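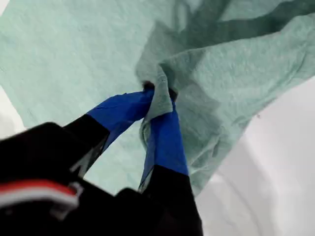
Cormac Costello

À Garard, le téléphone de la mairie sonne dès que les murs de pierre commencent à chauffer. Une couleuvre dans une cave, une autre sous le compteur d'eau, une troisième enroulée derrière le composteur. La commune compte plusieurs hameaux adossés à des coteaux secs, et les reptiles y vivaient bien avant les lotissements.

Les appels sont transmis à Ristus, une petite association qui intervient dans un rayon de 40 kilomètres. Elle a reçu 80 demandes depuis janvier. Dans 26 cas, il a fallu se déplacer. Pour les autres, une photo envoyée par le propriétaire et quelques minutes de conversation ont suffi : l'animal était déjà reparti, ou bien il s'agissait d'un orvet, qui est un lézard sans pattes.

L'espèce la plus souvent signalée est la couleuvre verte et jaune. Elle est rapide, peut dépasser un mètre et mord volontiers quand on l'attrape, mais elle n'a pas de venin dangereux pour l'homme. La couleuvre à collier vient ensuite, surtout près des mares. Les vipères aspics représentent une petite part des appels, presque toujours en lisière ou dans des tas de pierres exposés au sud.

La distinction se fait d'abord à l'œil. La pupille de la vipère est verticale, celle des couleuvres de la région est ronde. Encore faut-il être assez près pour la voir, ce que l'association déconseille. Elle demande plutôt de garder ses distances, de rentrer le chien et de surveiller l'endroit où l'animal se cache.

Tous les serpents de France métropolitaine sont protégés. Les tuer est interdit, et leur capture est encadrée. Quand un déplacement s'impose, l'animal est relâché à proximité. Transporté trop loin, il perd ses abris et ses repères, et ses chances de passer l'hiver diminuent.

Au hameau de Willberg, un couple a appelé trois fois au printemps pour la même cave. Le passage était une grille d'aération descellée, large d'environ 18 millimètres. Une fois la grille remplacée, les visites ont cessé. Le tas de bois, lui, est resté contre le mur du garage, et une couleuvre y a laissé sa mue en juillet.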